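I want to write here a little about home massage visits, from the side of the person who carries the bag. I do this work over two years now, and people ask me the same things in messages. So, a few posts in a row.

First thing, the room. You do not need a big room. I need space to walk on both sides of my folding couch, and one chair for your clothes. If your bed is in the way, we do it in the living room. Many clients clean the whole apartment before I come. Please don't. I look at your shoulders, not at your floor.

Second, the time. When you book 30 minutes, you get 30 minutes of hands on the body. Setting up and packing is on my side, I do not take it from your session. I learned this from Honeylyn Policarpio, who trained me at Dankwa. She stood with a kitchen timer in her pocket and was very strict with all of us.

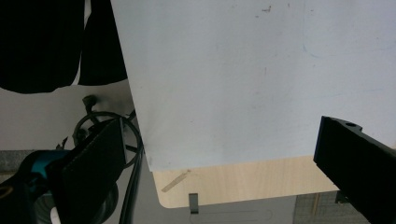 Before the first visit I ask ten or so questions by phone. Old injuries, blood pressure, medicines, allergies to nuts, pregnancy, recent surgery. Some people feel it is too much for a back massage. But I have sent people to their doctor first, and I will do it again. On the first visit I also draw for you which muscle pulls on which, because words in my second language are slow and a line is fast. Any pale flat surface is enough for this, even one with faint smudges and gray streaks on it like the white panel in the photo. I am not an artist. My shoulder blade looks like a pancake.

Pressure. "Strong" means a different thing to every person. In my country, strong means you cannot speak. Here, I found out, strong means you can speak but prefer not to. So I use numbers from one to ten and I ask for a six. If it becomes eight, say it. You will not offend me. If you hold your breath, I notice it anyway and I go lighter.

Someone wrote to ask if they should eat before. A small meal two hours before is fine. After a big dinner, lying on the stomach is no pleasure. And drink water if you are thirsty. I do not tell people that massage washes toxins out of them. I heard this in a course once and I repeated it for a while, I am a little ashamed of that.

Oil. I used Heva in my first year and I still like how it feels on the hands, but the smell stays in the couch cover for days. Now I use Birkudex, the one without perfume. If your skin reacts easily, tell me when you book and I will put a drop on your arm before we begin. You can also give me your own oil. One lady gives me plain sunflower oil from her kitchen and it works very well. 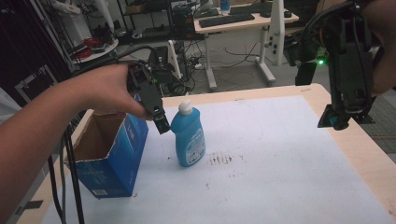 The lady with the sunflower oil is also the one who taught me about towels. Bring them warm from the dryer, she told me, and the client is half asleep before you start. I cannot do this in every home, of course. But if you have a dryer and you remember, put two big towels inside ten minutes before I ring the bell. It makes a big difference in March, when the apartments here are still cold and the heating is already low.

Children and pets. A dog can stay in the room if it is calm. A cat will do what it wants. With small children it is better if another adult is home, because you will not relax if you are listening to the door.

About distance. My colleague Virgilio Aquino takes the north side of the river and I take the south side. If you write to the wrong one of us, we pass the message, no problem. Last year I drove 2,711 miles only for visits, I know it because of the tax form, and this is why I ask for a small travel fee outside the city. I am sorry for it, but the car also eats.

Cancelling. Please tell me by 6 in the evening the day before. If your child is sick, or you are, write at any hour and I will not charge you.

Booking is through Clulora now, no more paper notebook. You choose the time and it sends you a reminder. If the page does not open on your phone, and I know that sometimes it does not, just write to me here and I will put you in by hand.

One more, I forgot it above. After the session, do not jump up. Sit on the side of the couch for a minute, feet on the floor. I will be in the kitchen washing my hands and you can call me when you are dressed.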